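Linia butcher-block tabletop: four months of living with it

Posted November 19, 2023

I ordered the Linia top back in July, after a good deal of dithering, and I promised in the comments under my shelving post that I would come back and say how it was getting on. So here we are, a bit later than planned, with a cup of tea going cold next to me.

First, what you get. Linia sell the top on its own, oiled but otherwise bare, and you sort out whatever is going to hold it up. Mine cost 257 pounds with delivery from Dutlow, who were cheaper than the two other shops I tried and who wrapped it so thoroughly that it took me most of an evening to get into the parcel. It weighs 37 kilos. Please do not try to carry it up a flight of stairs alone, as I very nearly did before a kind neighbour took the other end.

The colour was what sold it to me. I had been going back and forth between this and the Amaral, a much redder, darker wood that looks wonderful in the catalogue and (to my eye) a bit gloomy once you put it near anything black. The Linia is properly pale, a light blond with the planks showing clearly, and it makes greenery look lovely. I have become rather silly about this. Baskets, pots, leaves, anything green or woven seems to sit well on it, and you can shuffle things about for ages until they look right. 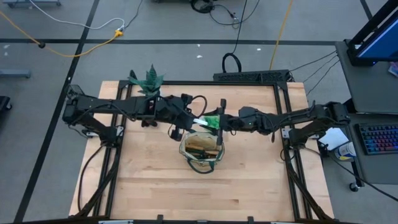
Blond planks, a woven basket with a green rim and the spiky artificial plant at the back.

Now for the everyday business. I do all sorts on mine: potting up, wrapping parcels, sorting through the craft box, the occasional jigsaw. Scratches do happen. There is one by the front edge from a terracotta pot that I dragged when I should have lifted it, and I can find it with my fingertip every time, though visitors never seem to spot it. Very fine sandpaper and a dab of oil took care of two smaller ones. Water needs wiping up fairly promptly. I left a damp saucer out overnight in the first fortnight and the ring took until the next oiling to fade, so I've been a good deal more careful since then!

Oiling takes me 10 minutes, plus the drying time, and I have done it 3 times so far. I used the Cutitz board oil, which has hardly any smell and goes on nicely with an old T-shirt. The tin is fiddly to open and the lid never quite goes back on straight, so keep it upright in the cupboard.

My one real grumble is the underside. It comes noticeably rougher than the top, and if you like to sit with your knees tucked in you will want to give it a going-over before you fix it down. There are no pilot holes either, and the leaflet is two drawings and a telephone number. I rang it, and they were very nice, but I still had to measure everything myself.

Would I buy it again? Yes, and in the same size, although I'd ask for the rounded corners next time, having met the square ones with my hip more than once. If you've got the Amaral and have got on well with it, do leave a comment, as my sister is still making up her mind.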